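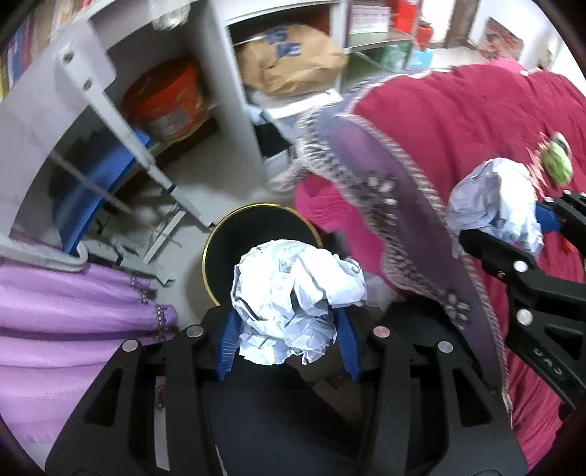

By the time I get up to the second floor at Brutside, the recording has been going for most of the morning, and the first thing Hiếu Triệu does is put a gripper in each of my hands and tell me to pick something up.

They are lighter than they look. You squeeze, two blue ribbed pads come together, and whatever was lying there is yours. A small camera sees what the fingers see. No motors are doing the work, no arm is bolted to a bench, and there isn't a joystick anywhere. You are the robot, more or less, and it is tremendous fun for the first quarter of an hour. After that it becomes a job, and the people who do it well turn out to have a good deal of patience and surprisingly strong thumbs.

Triệu runs data gathering for Wirell, a small outfit that wants household machines to cope with the homes people really live in. The learning system they are building is called Drurnalura (he says it quickly, and so will you after a day or two), and it learns by watching. Show it somebody tidying a bedroom enough times, from the point of view of the hands, and it starts to work out what the hands should do next. When I visited in August 2018 the collection stood at 3971 examples, each one a single short job from reach to release.

Rubbish is the current obsession. Paper, to be exact, screwed up into balls and carried to a round black bin beside the bed. I'd assumed this was the easy stuff they gave to visitors. Triệu was delighted to put me right.

"A cup is a cup," he said. "You can turn it round and it's still a cup. Paper is different every single time. Look at the folds! Where do you hold that? There's a flap sticking out here, it's thin there, and if you squeeze too hard you've got a new shape and everything you knew about it is wrong."

So they don't reuse the same ball until it goes soft. They crumple fresh ones, tight or loose, big or little, and they make a point of picking them up badly as well as neatly. A ball caught by one corner and rescued on the way to the bin is worth more to him than a clean grab, and the fumbles get labelled with as much care as the rest. My own first go, which ended up on the floor a good hand's width short, was greeted with real pleasure.

Using both hands makes it harder again. With a gripper in each, a ball of paper in each, and one bin, you have to decide who goes first. People sort this out without thinking. One hand hangs back near the bed, the other goes in over the rim, and then they swap. Drurnalura had no notion of waiting its turn until December, when Triệu's team began recording 2 hands at once, and he still lights up describing the first replay where the simulated right hand paused to let the left one through.

What I liked best was the mess. I have been in plenty of robot labs where the test room has a grey carpet, a white table and a single yellow block. The rooms in Wirell's recordings have crimson bedcovers with patterned trim, books packed on shelves, buckets, bags, bits of plastic hanging over edges. All of it ends up in the pictures, and the system has to learn that the bedcover isn't its business and the paper is.

Hà, who edits the recordings, spends her days trimming the start and end of each one and throwing out those where the camera lost its bearings. She lets through plenty that I would have binned. Dim corners stay in, so do shadows across the paper, and so does anything where the bin is half hidden behind whatever is being carried, as it nearly always is when you're looking along the fingers. "That's the view it will have," she said, and went back to her screen.

I did 6 more before lunch. Four were kept.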